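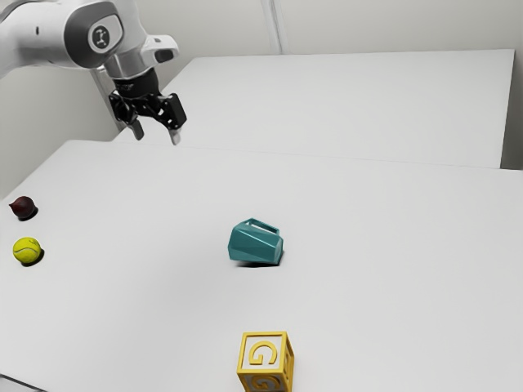 The soft signal and the third umpire

Club cricket in our league has copied most of what the professional game does with run-outs, and it has copied the wrong part. Since February the Varnwood league has let captains ask for a replay from the two fixed side-on cameras at the main ground. I umpired there for nine seasons and I think the rule as written should be withdrawn before the summer fixtures begin.

The difficulty is frame rate. The side-on cameras record at 40 frames a second, so there are 25 milliseconds between one frame and the next. A batter at full stretch covers six meters a second, and the bat travels 15 centimeters in that gap. The bails may be seated in one frame and clear of the groove in the next, with the bat short of the crease in the first and past it in the second. The replay then holds no answer. The rule says the off-field umpire must give one anyway, within 90 seconds.

Riaan Hendricks, who drafted the rule, argues that a close replay should go to the batter. I have no quarrel with that as a principle, but the text does not say it. Clause 2 asks for the decision "best supported by the footage," and two umpires looking at the same pair of frames can read that phrase in opposite ways. Sumathi Palaniappan gave a batter out on it against Poduval. I would have given not out. Neither of us could be shown to be wrong, and the match was decided by two runs.

A workable version would be short. The on-field umpire makes a decision first and signals it. The off-field umpire may change it only if a single frame shows the wicket fairly broken and the bat or the body clearly out of ground, or clearly in. If no frame does, the first decision stands and play goes on.

Venkatesh Varma has asked for faster cameras instead. The quote from Bornix was 900 dollars for the pair, mounting extra. At 120 frames a second the gap falls to just over eight milliseconds and the bat still moves five centimeters in it. That is an improvement, and I would vote for the money, but the doubtful cases become fewer and do not go away. The clause has to be rewritten either way.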